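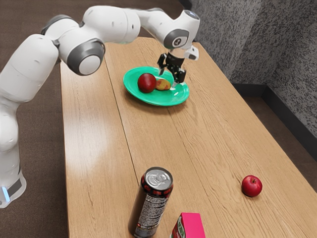

An annotated bibliography is a list of sources on a single topic in which each citation is followed by a short paragraph, called the annotation. It is a common assignment in college writing courses and is also used by researchers at the start of a longer project, such as a thesis or a literature review.

Each entry has 2 parts. The first is the citation, written in whatever style the course or journal requires. The second is the annotation, which usually runs from a few sentences to 202 words, depending on the instructor. Entries are normally arranged in alphabetical order by the author's last name. Long bibliographies are sometimes divided by subject or by date of publication instead.

An annotated bibliography differs from an abstract. An abstract is a summary that comes with the source itself, often written by its author. An annotation is written by a reader and may include judgment as well as summary.

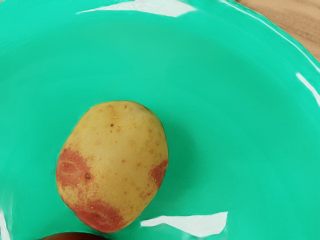
Types of annotation

A descriptive annotation (also called an informative annotation) states what the source covers and how it is organized. It gives the main argument but does not say whether the argument is sound.

A critical annotation adds an opinion of the source – its evidence, its possible bias and its use to the writer's own project. Most college assignments ask for this type.

Wing-yan Kong's handbook Sources in Brief, used in first-year courses at Ocampo College, treats a third type, the combined annotation, as the standard form. Orestis Zacharopoulos has argued that the combined form is only a critical annotation with a longer opening, and his own guide lists two types.

Format

The citation begins at the left margin, with later lines indented. The annotation starts on a new line and is indented as a block. Annotations are usually written in the third person and in full sentences, though some instructors accept phrases. Direct quotations are kept short or left out.

See also: Abstract, Literature review, Works cited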